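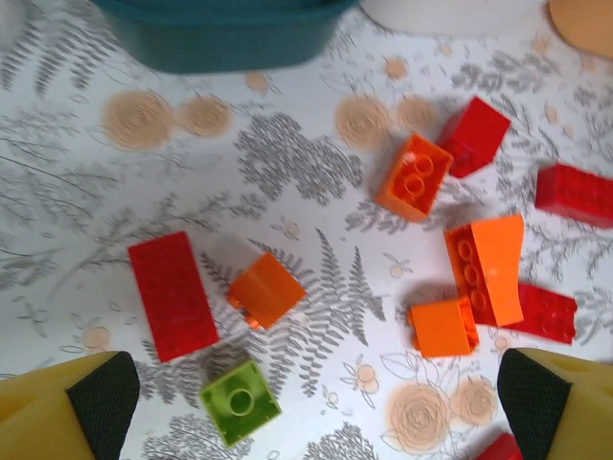
Plastic bricks on a flowered tablecloth.

Njoroge Massawe makes websites that do one thing, and he will happily spend a whole afternoon telling you about any of them. When I called him at home in Pidorbridge he had the kettle on already, and he asked whether I minded if he drank his tea while we talked. I did not mind at all. I had tea too, and we were well into our second cups before either of us got to the project I was meant to be asking about.

The project is called Troladar. You open the page, and it plays you a voicemail greeting. That is the whole site. There is a single button, which gives you another greeting, and a line of small gray text at the bottom that says how many are in the collection. On the day we spoke the number was 777, and he was quite pleased about that, though he had two more waiting in his inbox and knew it wouldn't last.

"People think I collect messages," he told me. "I get emails asking how I can put people's private messages online, and I write back every time. It's the greetings. It's the part where you say you can't come to the phone. You recorded that for strangers to hear!"

All of the greetings are sent in by the people who recorded them, or by family who have kept them. He started with his own. In December he was changing phone companies and found that his old greeting would be wiped when the account closed, so he called himself from the kitchen and held a second phone up to the speaker. It came out badly. He had made it in his first apartment in Gelbridge, and behind his voice there is a bus pulling away and a roommate asking where the can opener went.

"I had forgotten that roommate's voice completely," he said. "I played it maybe eight times in a row, and then I thought, well, everybody must have one of these sitting somewhere."

He put up a plain page that evening with one recording on it and a form for sending in more. For a good while the only people who used the form were his cousins. Then Kheri Mohamedi, an old friend from a job they both disliked, offered to help him with the sound, and things began to move along. Mohamedi had spent years cleaning up audio for language courses, and she had firm opinions about what should and should not be done to a person's voice.

I reached her separately, on a line so crackly that we both laughed about it. "Njoroge wanted to take out all the hiss," she said. "I told him the hiss was staying. I'll bring up the volume so you can make out the words, and I'll cut it if there's a phone number in there, and apart from that I leave it alone. There's one where a man starts over three times and then gives up and just says his name — what would you even fix?"

The phone numbers turned out to be the hard part of the whole thing. Plenty of people say their own number in a greeting, and some give a work number and a spouse's number as well. Massawe first tried to have software find the numbers and silence them, and he describes those two weeks with a kind of fond horror. It caught most of them. It also silenced a woman saying she would be back at four, and it let through an entire number that had been sung. Now each submission sits in a queue until one of the two of them has listened from start to finish, and whoever does the listening types out the words too, so that deaf visitors can read along.

I asked whether he had thought of letting visitors pick what they hear, by year, say, or by country. He has thought about it a great deal, and he built it once. There was a search box and a set of little tags, and he used it himself for a weekend and found that he was skipping through everything, hunting for funny ones. He took it out on the Monday.

"With the one button you get what you get," he said. "Sometimes it's a dentist's office. Fine! Listen to the dentist's office. The receptionist has a lovely voice."

There is no account to make, and the site keeps no record of who visits. He does look at the plain count of button presses at the end of each day, and he admits it is the first thing he does after washing up. The best day so far reached 3240, after somebody mentioned Troladar in a forum for people who restore old answering machines. He was so startled that he called Mohamedi to ask whether something had broken. She was asleep, and he got her greeting.

"Which is not on the site," she pointed out to me. "He has asked. I recorded it in a parked car with a cold and I don't care for it."

The costs are small enough that he pays them himself. The recordings are short and the page is light, written by hand with no framework under it, and he says he could move the lot to another host in the time it takes to make supper. He has had one offer to buy the name, from a company he wouldn't tell me, and he answered it politely. He keeps copies on a drive in his desk and another at Mohamedi's place in Pennington, and anyone who wants a recording taken down can write to him and it will be gone by the next morning, from the copies too. A handful of people have asked. One of them wrote again a month later and wanted it put back.

What he would like next is more languages. He has greetings in eleven of them so far, and for a few he relies on the sender to supply the words, with no way to check. Mohamedi reads Swahili and has been through all of those herself. For the others they are looking for people who would listen to a few recordings a month and type out what they hear. He can be reached through the form on the site, and he does answer, usually at some length.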